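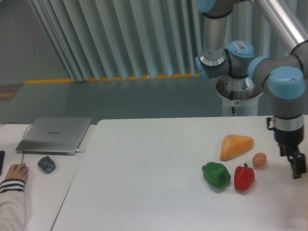
*Toy food on the white table, with the gripper waiting at the right.*

## Can it put the shopping away yet?

Horgan is a small kitchen-chores project at Gastongate, run by Sinéad McGrath. It asks whether an arm can do the dull jobs at home or in a shop: sorting vegetables, filling a shelf, clearing a worktop. Our short answer in November is partly.

The egg and the peppers make a good first test. An egg is small and rolls, and a pepper has no flat side to hold. With toy ones we can drop things and carry on. Over 628 tries the arm picked up the right item in almost 60 per cent – fine for a bench, poor for a shop.
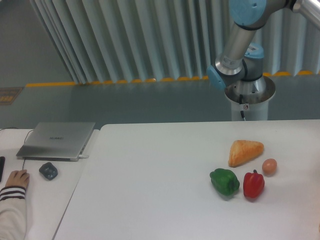 *2 min read*

The arm is raised clear of the table, with the pastry at the back of the group and the red pepper standing upright beside the green one. A person could put these four away in 6 seconds. Our arm needs far longer, and most of that goes on deciding where to grip.

Stacking shelves looks closer than housework. A shop keeps its goods in known places – a kitchen doesn't. Domura, the next project along, is trying cupboards and drawers, and Sinéad will add its pictures to this page once the doors open reliably.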